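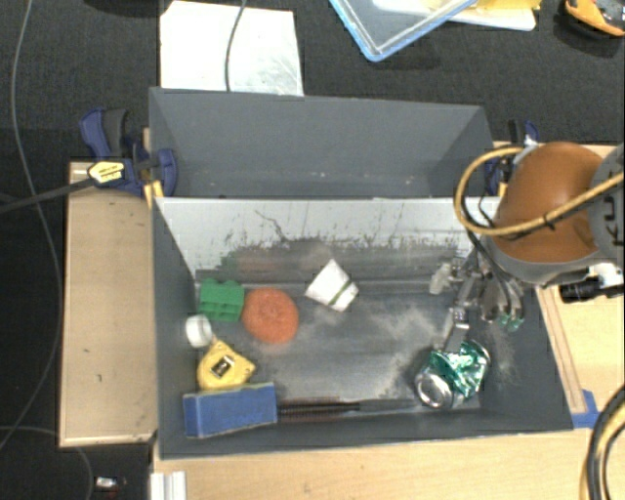
Com que frequência se deve esvaziar a caixa das miudezas? Duas vezes por ano chega para a maioria das casas.

Dexter Dunleavy, que arruma armazéns e garagens para a Trukside, começa pelo lixo óbvio: o copo de papel, a lata amachucada. Depois separa o que tem lugar próprio - a fita métrica amarela volta às ferramentas, o tijolo verde de brincar vai para os brinquedos. Em Plollholm, numa terça-feira, tirou 338 peças de 8 caixas. O fundo gasto, diz, não se troca.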